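The Ladder

My grandmother's board came to me in September, when the house on Gounder Street finally sold. It's a big white thing, wide enough to cover most of a table, and it has a stain in the middle that she would never let anyone scrub. I put it on my own table and figured I'd get to know it.
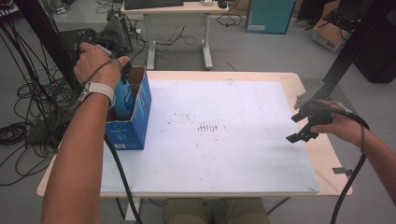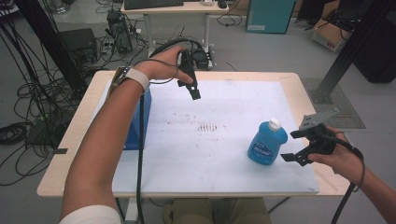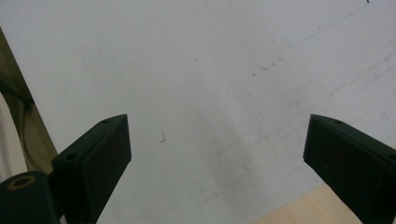
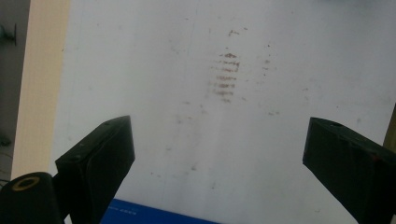 The white board, all four times. The blue box is in the first two, the bottle in the second, and the last one has the best look at the ladder.

I call it the ladder because that's what I called it when I was little (little stripes, one on top of the other, kind of rusty, fading out as you go down). My cousins said it was blood. My uncle Rüdiger Petersen said it was beet juice and that we should all go outside!

Grandma's story was better. She said a man named Nam-gil Ma rented the upstairs room the winter she was 21, and he was building something he wouldn't show her. One night he carried it down in both arms, wrapped in a towel, and set it on her board for two minutes while he found his keys. Then he picked it up and went out the door and caught the late bus to Drellik. The ladder is where it sat.

"But what was it?" I asked her, every single time.

"Heavy," she said.

So you can see why I'm careful with the board. I put a blue bottle down on it, and a blue box with the top all torn up, and then I worried about both of them. What if they left marks too? Some kid would be asking about my bottle in fifty years, and I'd have to come up with a bus.

I did call Rüdiger, around supper time, to ask him once and for all. He was quiet for so long I thought we'd lost the line.

"Did she tell you he came back for it?" he said.

"For what? He took it with him."

"For the towel," Rüdiger said. "Go look in her linen closet stuff."

There were 13 towels in the carton by my bed. I stayed up till I'd unfolded every one of them, and the last one had the ladder on it, top stripe darkest, same as the board.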